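第6章 故障处理：夹爪意外松开与持物掉落

适用机型：Hullora 双臂工作台，配 Betent 两指夹爪
修订人：Lok-yiu Shek
修订日期：2024年7月25日

6.1 本章适用范围

本章说明夹爪在搬运过程中自行松开、物件从夹爪中掉落时的处理方法。故障代码为 1525（夹持力丢失）和 2043（夹爪通讯超时）。手臂本身报关节故障、急停回路断开或中央立柱无法上电的情况，请看第7章和第8章，不要照本章操作。

本章步骤须由完成第2章安全培训的人员执行。未受训人员遇到掉落，只做一件事：按下急停，离开围栏线，通知当班负责人。

6.2 背景

五月份，Tsolakis 试验间的一台工作台在把盘子放入碗碟架时发生掉落。当时左臂已将盘子抬到架子上方，夹爪在没有收到张开指令的情况下松开，盘子碰到架子边缘后碎裂。操作员 Pak-hei Lu 按下急停，没有人受伤。控制器记录了代码 2043，紧接着是 1525。

İlker Bayram 拆检后发现，左腕处的通讯插头没有插到底，锁紧环只转了一半。手臂大幅度伸展时线缆受拉，触点短暂断开。旧版固件在通讯恢复后会执行一次夹爪初始化，而初始化的第一个动作就是完全张开。插头松动加上这个初始化动作，造成了掉落。

固件 188 版起，通讯恢复后夹爪保持原来的开合位置，等待人工确认。仍在使用旧版固件的工作台，在升级之前只允许搬运不易碎的物件。

6.3 安全须知

警告：夹爪断电后不一定立即失去夹持力，也不保证能继续夹住。不要把手、前臂或头部放在夹着物件的夹爪下方。

警告：急停按下后，手臂的抱闸会锁住，手臂可能先下沉一小段距离。等手臂完全静止后再靠近。

警告：两条手臂共用一个工作区。一侧夹爪报错时，另一侧手臂可能仍在执行程序。处理任何一侧的掉落都要先停下两侧手臂。

注意：不要用手去接正在掉落的物件。

注意：陶瓷和玻璃碎片须用刷子和硬纸板清理，操作时戴防割手套。碎片可能嵌进夹爪指垫，指垫上有碎屑时不得继续使用。

注意：台面上有烤箱等加热电器时，清理之前先切断该电器的电源，按热表面对待，直到测温确认为止。

6.4 所需工具和备件

防割手套一副
护目镜一副
2.5 毫米内六角扳手
扭力螺丝刀
无绒布和异丙醇
Hasteo 手持测力计
替换指垫一对
挂牌锁和“正在检修”标牌

6.5 掉落后的立即处理

1. 按下急停。示教器上的按钮和围栏立柱上的按钮作用相同，用离手最近的那个。

2. 等两条手臂完全静止。

3. 查看夹爪上是否还夹着物件。如果夹着，不要去掰手指，转到第6.6节。

4. 在示教器上打开“事件”页面，记下故障代码、时间和正在执行的程序名。先记录，后复位。复位会清除夹爪的瞬时数据，包括掉落前的夹持力曲线。

5. 点击“导出日志”，保存到本机。文件名使用工作台编号加程序名。

6. 断开工作台主电源，上锁挂牌。

7. 戴上手套和护目镜，清理掉落物。先清理台面，再清理地面，最后检查线缆附近和碗碟架的缝隙。

8. 检查台垫有没有割痕。割痕穿透台垫时须更换，翘起的边缘会勾住夹爪指尖。

6.6 取下仍被夹持的物件

此项操作需要两个人。一人托住物件，一人操作示教器。

1. 确认两条手臂静止，急停处于按下状态。

2. 在物件正下方的台面上放一块折叠的毛巾或泡沫垫。

3. 托物件的人从侧面伸手，手掌承托物件下缘，手指不进入两指之间。

4. 操作示教器的人口头确认“准备松开”，得到回答后，释放急停，选择“手动”模式，选中对应一侧的夹爪，按住“缓慢张开”。

5. 物件脱离后立即松开按键，再次按下急停。

6. 把物件移出工作区。

如果“缓慢张开”没有反应，不要反复按。重新按下急停，断开主电源，用 2.5 毫米内六角扳手从夹爪背面的手动释放孔逆时针转动，每次转四分之一圈。转动时会有明显阻力，阻力突然消失就停下来。

6.7 查找原因

按以下顺序检查。每一项发现问题并排除后，仍要把后面的项目做完，五月的那次事故就有两个原因。除另有说明外，检查时主电源保持断开。

1. 腕部插头。握住插头外壳轻轻向外拉，不应有移动。旋开锁紧环，检查针脚有无弯曲或发黑，重新插到底，把锁紧环旋到两条标记线对齐。

2. 线缆走向。释放抱闸，由两人配合，把手臂慢慢移到程序中伸展最远的位置。线缆在该位置仍须留有弧度，不得绷直，也不得压在台沿上。固定扎带不要拉死，线缆应能在扎带里滑动。

3. 指垫。用无绒布蘸异丙醇擦拭，晾干后检查。表面发亮、有裂口或缺角的指垫须成对更换。固定螺钉用扭力螺丝刀按第3章的数值拧紧。

4. 固件版本。恢复供电，在“系统信息”中查看。低于 188 时按附录B升级，两侧夹爪必须是同一版本。

5. 夹持力。把测力计放在两指之间，夹持力设为出厂默认值，闭合夹爪并保持。读数应不低于 14 牛，一分钟内不应持续下降。左右两侧分别测量并记入检修单。

6. 程序参数。打开出错的程序，核对物件类型。薄边盘子和带把手的杯子使用的参数组不同，把杯子的参数组用在盘子上，夹爪会过早判定已夹紧，也会报 1525。

备注（Akash Mittal）：代码 1525 单独出现时，先看指垫和程序参数。1525 之前有 2043 时，先看插头和线缆。两个代码的时间差以日志为准，示教器屏幕上的排列顺序有时是反的。

6.8 恢复运行前的空载检查

完成第6.7节后，须先空载运行，再用测试物件运行。易碎品最后才能放回程序。

1. 清点台面，确认没有遗留工具和碎片。

2. 释放急停，在“手动”模式下把两侧夹爪完全张开，再把两条手臂移到台面后部上方的待命位置，指尖与台面及架上物件不得接触。
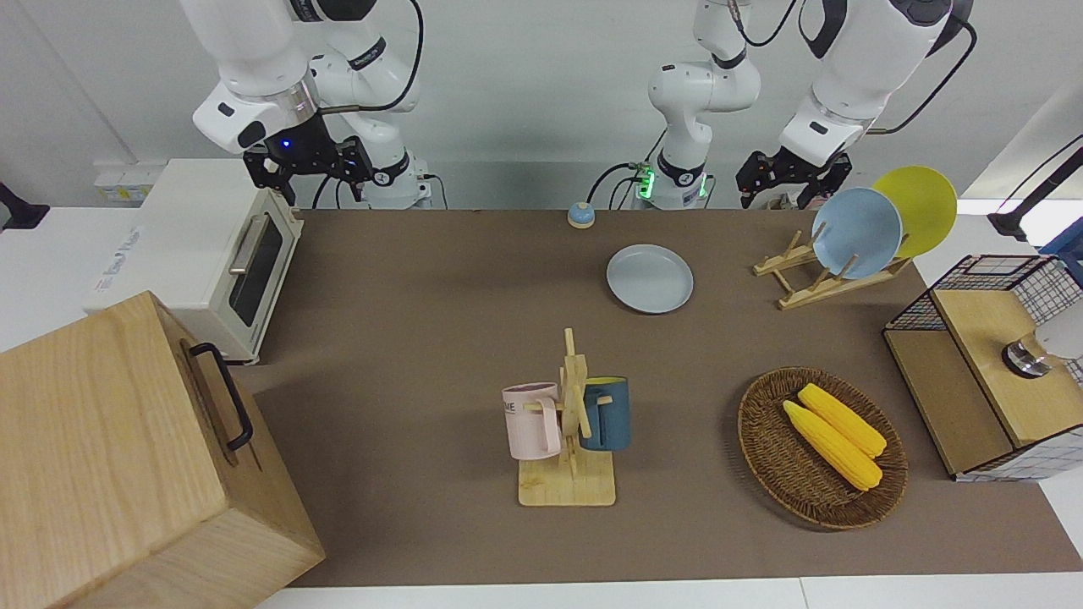
图 6-1 双臂位于台面后部上方，右臂夹爪张开。画面右侧为左臂，其夹爪靠近碗碟架上的浅蓝色盘子。

3. 核对左右。从操作位看过去，画面或视野右侧的可能是机器人的左臂，示教器上的“左”和“右”一律以机器人为准。选中一侧后先点动一小段，看是哪条手臂在动，再继续操作。

4. 检查夹爪与架上盘子之间的间隙。夹爪须能向后上方直接退出，途中不碰到盘子和架子。间隙不够时，先抬高夹爪，再向旁边移动。

5. 切换到“低速”模式，空载运行一遍出错的程序。操作员的手放在急停按钮上，不得离开。

6. 观察手臂伸展时线缆的状态。出现拉紧、扭转或勾挂，立即停止，回到第6.7节第2项。

7. 把仿真食材等不易碎的物件放在台面上，连续抓放十次。夹持途中不得出现松开、滑移或报警。有一次不合格即视为故障未排除。

8. 换上原程序使用的物件，低速运行三次，然后恢复正常速度。

备注：检查线缆弧度时，两条手臂要分别看。右臂线缆合格不代表左臂合格，两侧的安装长度可能不同。

6.9 不得恢复运行的情况

出现以下任何一种情况，保持上锁挂牌状态，联系维修：

同一侧夹爪在一次当班中第二次掉落物件。
重新插接腕部插头后仍出现 2043。
测力计读数低于规定值，更换指垫后没有改善。
手动释放孔转动时没有阻力。
夹爪外壳有裂纹，或撞击后两指不能对齐。
左右夹爪固件版本不一致，且升级失败。

6.10 记录与上报

每次掉落都要填写检修单，包括没有损坏物件的情况。检修单须写明：

工作台编号和程序名
哪一侧手臂（以机器人为准）
故障代码及先后顺序
掉落的物件和掉落时的动作阶段（抓取、搬运或放置）
第6.7节各项的检查结果
更换的零件
执行人和复核人签名

执行人和复核人不能是同一个人。Tsolakis 试验间的检修单交 Kam-wah Yen 存档，日志文件随单提交。其他场所交本场所的设备负责人。

如果掉落物伤及人员，先按现场急救规程处理，保持设备断电，不要清理台面，也不要移动手臂，等安全负责人到场后再按第6.5节第7步继续。

相关章节：第3章 夹爪安装与拧紧数值；第7章 关节故障；附录B 固件升级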